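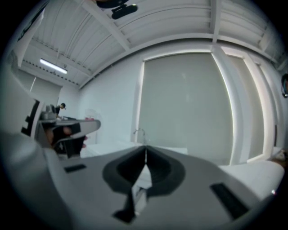 10th December

Unit fit-out, Udar building. Carried over from the May list: ceiling, blinds, water, bathroom.

Ceiling first. Ribbed panels still rattle when the street door shuts. Refixed the loose ones with the longer screws and left the beams alone. The fluorescent fitting stays until the Drolten order arrives. Measured 97 lux at the far wall with it off and the blinds down, which is too low for bench work.

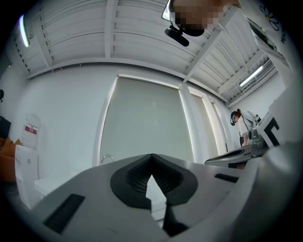 2 min read

Blinds: daylight gets in along the top and both sides of the large one. Side gap is worst at mid-morning. Options are side channels or a wider blind. Prallia quotes 3,000 for all three windows with channels, almost double what we allowed. Try foam strip on the large one first and take the lux reading again.

Water dispenser stays by the wall for now. Shut-off for the bathroom is separate, so work in there doesn't affect it.

Bathroom: vanity in, basin and faucet fitted. Upper drawer empty and pulled open to check the runners.

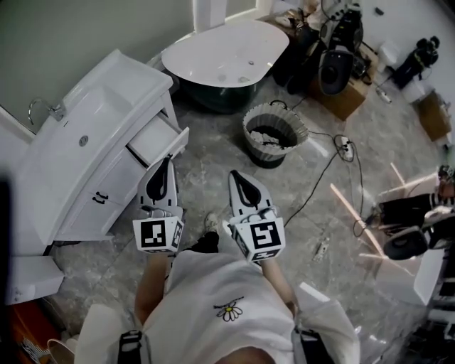
Runner on the hinge side binds in the last 3 mm of travel. Back off the rear screw, recheck, then do the cabinet door below. Tub waste to be leak-tested before any sealant goes on. Bin by the tub needs a new liner before the Gbeho tile people come back.

Spend to date on the bathroom is 2,000, excluding tile. Sealant and foam strip to be added to the next order.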